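Reading time: 2 min

Section 4: Applying Adero brick-pattern wall covering to inside corners

4.1 Before you start

Adero covering is supplied in rolls 800 mm wide. Check that every roll carries the same batch number. Walls must be clean, dry and free of flaking paint. Fill dents, sand flush and apply one coat of Prostico primer. Leave overnight.

CAUTION: Switch off power at the board before removing outlet covers.

4.2 Setting out

1. Measure the wall height at both ends and in the middle. Use the largest figure and add 50 mm for trimming.
2. Mark a level line at the height of the first full mortar joint. Carry the line across all walls before hanging any covering.
3. Hang the back wall first, then the left and right walls.

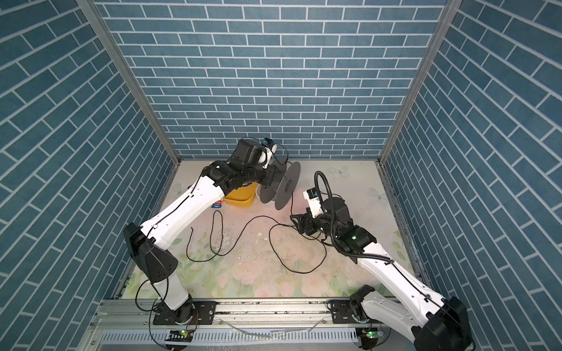 Fig. 4-1. Brick pattern on back and side walls, metal posts at the corners.

NOTE: Where a post is already fixed in the corner, trim each sheet to the edge of the post. Do not wrap covering over it.

4.3 Hanging

4. Peel back 100 mm of backing and align the printed joint with the level line. Press from the centre outwards using a felt squeegee.
5. Work down the wall, removing the backing as you go. If a crease forms, lift the sheet to the crease and re-lay it.
6. Trim with a new blade against a steel rule. Change blades often; a dull blade will tear the coloured layer.
7. Check that the joints meet at the same height on either side of the corner strip.

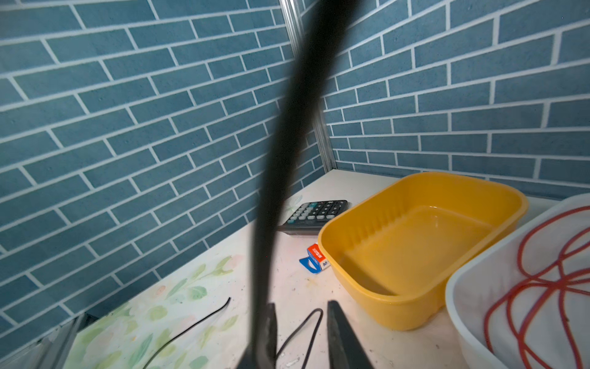
4.4 Finishing

8. Run a seam roller along all edges, using light pressure only.
9. Wipe off marks with a damp cloth. Do not use solvent cleaners.
10. Refit outlet covers and restore power.

Replacement corner strip: order part 1387. Seam roller: order part 132.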